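Section 6: Setting up your rolling whiteboard

By now you've got the board bolted to its stand (if not, go back to Section 5, I'll wait!). I've put together more of these Tomholm boards than I care to admit, so here's how I get one settled into a big shared room.

1. Choose your spot before you roll anything. Look up first. I like lights overhead but not straight in front of the board, and plenty of open floor on every side.

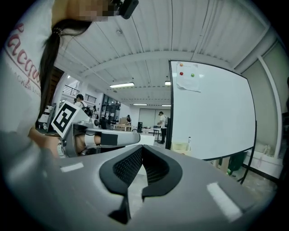 Fig. 6-1. A big open workspace with a high ceiling.

2. Get a helper if you have one. Chantelle Zulu usually takes the other side for me, and we push low on the stand, never on the board itself.

3. Turn the board until the glare stops bothering you. It's a glossy surface, so you'll probably always get a little streak somewhere. Sit where your readers will sit and check from there.

4. Hang your first sheet with magnets. One on each side of the top is plenty for plain paper, and I add another lower down if the sheet curls.

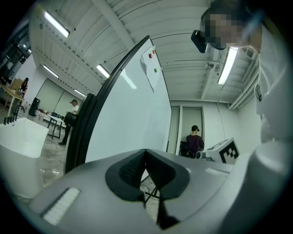 Fig. 6-2. Paper held up by red, orange and green magnets.

Note: Don't stack more than 20 sheets under one magnet. They slide, usually right when Brenda Gallardo is pointing at them.

5. Lock the casters, then give the stand a gentle nudge.
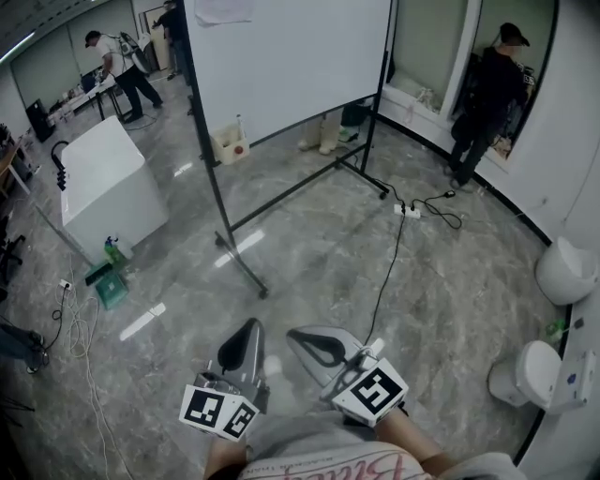
Cords are my pet peeve, so please sort yours out before you call the board finished. Casters and cables do not get along! A power strip sitting by the right leg, with a black cord running over to it and more cables tangled close by, is fine while the board stays put, but clear all of that before you roll it anywhere. Same goes for a small box tucked underneath.

Caution: Never roll the board over a cord, even slowly. Unplug it, coil it up and carry it across.

6. Wipe the board down with a soft cloth and let it dry before you write on it.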